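FOR IMMEDIATE RELEASE

Kuma Catering Opens Second Kitchen and Event Hall at the Old Drakach Mill

DRAKACH – Kuma Catering, the family-run company that has been feeding weddings, graduations, retirement lunches and a good many church suppers in this part of the valley, is very happy to announce the opening of its second kitchen, together with a brand new event hall, on the ground floor of the old Drakach Mill. The doors open to the public in March, and bookings for the spring and summer are being taken now.

The new hall, which will be known as the Akbulut Room in honor of the family that ran the mill's bakery for two generations, seats 2,942 square feet worth of guests, as our kitchen crew likes to say, or 220 people at round tables if you prefer it the ordinary way. There is a dance floor, a covered porch on the river side, and a separate room where a wedding party can get dressed, eat a sandwich and sit down for a minute before the day gets going.

"We have turned away more nice people than we care to remember, simply for want of a room to put them in," the company said in announcing the opening. "Our customers would call and ask if we knew of a place, and we would send them down the road with our good wishes and a tray of stuffed grape leaves. It feels wonderful to be able to say yes, come to us, we'll take care of all of it."
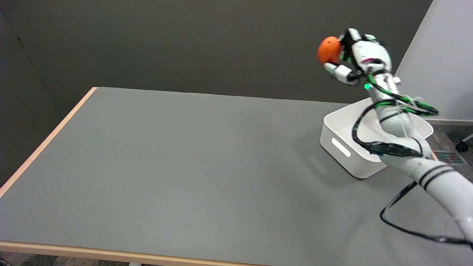
Kuma started out with one rented oven and a borrowed van, and anybody who has eaten at one of its events will know that the food has stayed close to those early days. The braised lamb shoulder is still on the menu, and so are the roast chicken with lemon and potatoes, the white bean salad and the walnut cake that so many families ask for by name. With the added space, the kitchen has been able to grow the list to 35 dishes, including a much longer vegetarian section (our guests have been asking, and we did hear you!) and a children's plate that goes a good way beyond chicken fingers.

Couples and hosts can choose a buffet, family-style platters passed at the table, or a plated dinner. Every menu can be changed to suit the event, and we are glad to cook from a grandmother's recipe if the family will lend it to us for a week or so and answer a few questions on the phone.

Bread and desserts for the hall will come from Prodell, the bakery in the next building, which has supplied Kuma's dinner rolls for years and will now be making wedding cakes for the Akbulut Room as well. Cake tastings can be arranged on the same visit as a menu tasting, so that out-of-town families need only make the one trip. Hosts who already have a baker of their own are welcome to bring in a cake, with no cutting fee.

The hall rents for $600 on weekday evenings with any catered dinner, and the price includes tables, chairs, white linens, setup and cleanup. Weekend rates depend on the season and the length of the event, and the office will be happy to go over them with you. Coffee and tea are included with every booking, and the pots stay out until the last guest has found their coat.

The original Kuma kitchen will stay open and will go on handling office lunches, home parties and deliveries just as before. The telephone number there has not changed, and customers with events already on the calendar don't need to do anything at all.

An open house will be held at the mill on the first Monday in March, from 4 p.m. until 8 p.m. Visitors can walk through the hall and the kitchen, try small plates from the new menu and talk over dates with the event staff. There is no charge and no need to sign up ahead of time. Parking is behind the mill, with 2 spaces by the ramp kept free for guests who need a shorter walk.

About Kuma Catering
Kuma Catering is a family-run caterer based in Drakach, offering full-service food and event planning for weddings, family celebrations and business gatherings of all sizes.

Contact
Kuma Catering Event Office
The Drakach Mill, ground floor
Tastings and hall tours by appointment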